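So I finally got the night guard! My dentist, Songül Ağca, had been hinting for ages that I grind my teeth, and I kept nodding and changing the subject (I'm good at that).

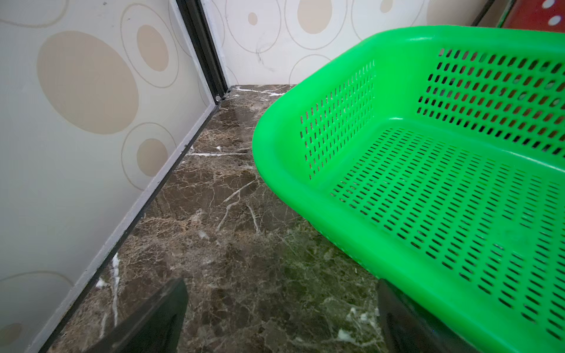 Then I woke up in January with a jaw so sore I couldn't manage toast, and I booked the fitting. The guard is a Flusex, the softer kind, and it cost me 70 dollars after insurance. The first night I drooled on everything. The second night I took it out in my sleep and found it under my knee.

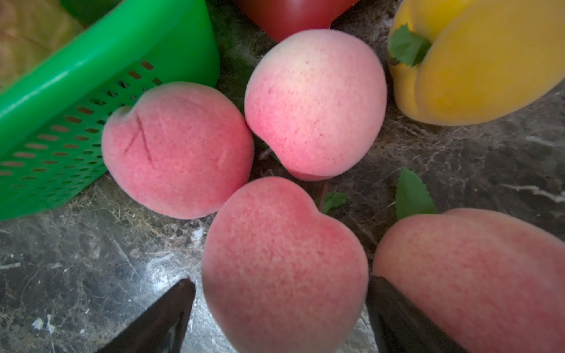
Peaches on the counter

By week two I'd stopped noticing it, and the morning headaches have eased up a lot. I rinse it in cool water, brush it gently and let it air out in its case. My sister swears by the Kütt tablets, so I've ordered a pack of 24.

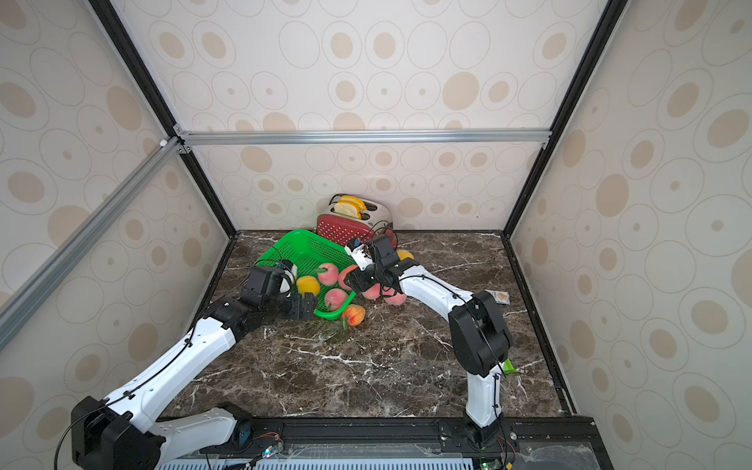

Filed under: Teeth and Other Complaints

Next checkup is in the spring. I'm supposed to bring the guard along, so remind me!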